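Ticket 962: Sister city page drops public comments over 4000 characters
Opened by: Anika Calloway, city clerk's office, Lanau
Component: Juneo comment intake, council agenda module
Status: Resolved August 16, 2024

Reported problem

Residents commenting on the Premetti sister city agreement get a confirmation number, but the comment does not appear in the council packet. Short comments come through. Long ones are missing from both the packet and the clerk's export.
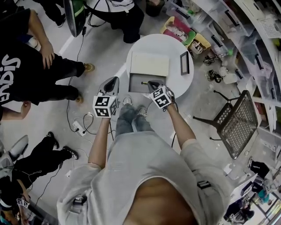

Were the missing comments lost for good?
They were held in the intake queue with status "pending" and could be released by hand.

Initial checks

Form settings match the ones used for the July budget hearing. Spam filter off, no change. Submitted a test comment of 300 characters - posted at once. Submitted a second one just over the limit - confirmation issued, nothing in the packet.

Steps taken

1. Compared the limit on the web form with the limit on the agenda item. The form had none. The agenda item was set to 4000 characters, counted with line breaks.

2. Read the intake log for the item. Each held comment shows error code 2 (body length), with no notice sent to the clerk.

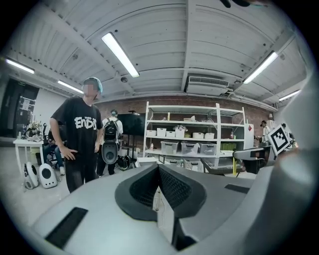
3. Set the same limit on the form, so the resident sees the message before submitting.

4. Released the held comments in order of receipt. Original time stamps were kept, which the clerk needs for the public record.

5. Rebuilt the packet and sent the new link to council members. Council Member Luo's office confirmed that the supplemental letters on the agreement now open from the agenda.

Notes

The limit on an agenda item is copied from the template when the item is created. Changing the template later does not update items already on the calendar.

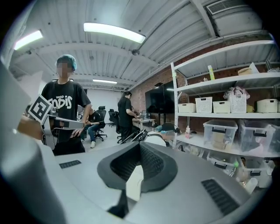 Any item built from the old template has to be opened and saved again, including continued items. The sister city item was continued once, so both copies were corrected.

Clerk has asked for an email alert on error code 2. Moved to a separate request. Closing this one.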